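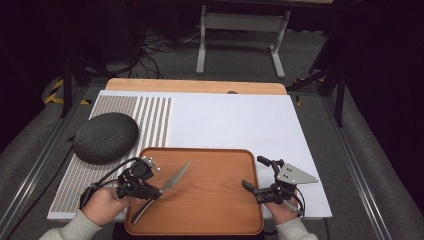 3.2 Collecting the demonstrations

All demonstrations were recorded with a pair of hand-held grippers, one in each hand. No robot arm was used at this stage. The operator works at the table as they would with bare hands, and the grippers log jaw opening and pose while a head-mounted camera records the workspace.

Figure 2. Two-handed collection on the tabletop station. The left gripper is near the handle of a knife lying in a wooden tray; the right gripper is beside the tray.

The Lescombe set covers 28 tabletop tasks, most of them with kitchen items. Each task has a one-line instruction, such as "take the knife out of the tray and lay it on the board." Operators were told which objects to use but were given no path or speed to follow. Between takes the objects were moved and turned by hand, so that the knife handle did not always point the same way.

Sessions were run by 4 operators, all of whom practiced for one afternoon before their first recorded take. Most of the recording was done in October. We collected 757 takes in total. A take was dropped if an object fell off the table, if pose tracking was lost for more than one second, or if the operator put a gripper down before the task was done. After this check 575 takes remained, and these are the ones used for training in Section 4.

Thin objects gave the most trouble. A blade or handle lying flat leaves little room for the fingers, and operators often needed a second try to close on it. We kept takes with a failed first grasp as long as the task was finished, and marked them with a retry label. The Daden baseline was trained on the same takes without this label.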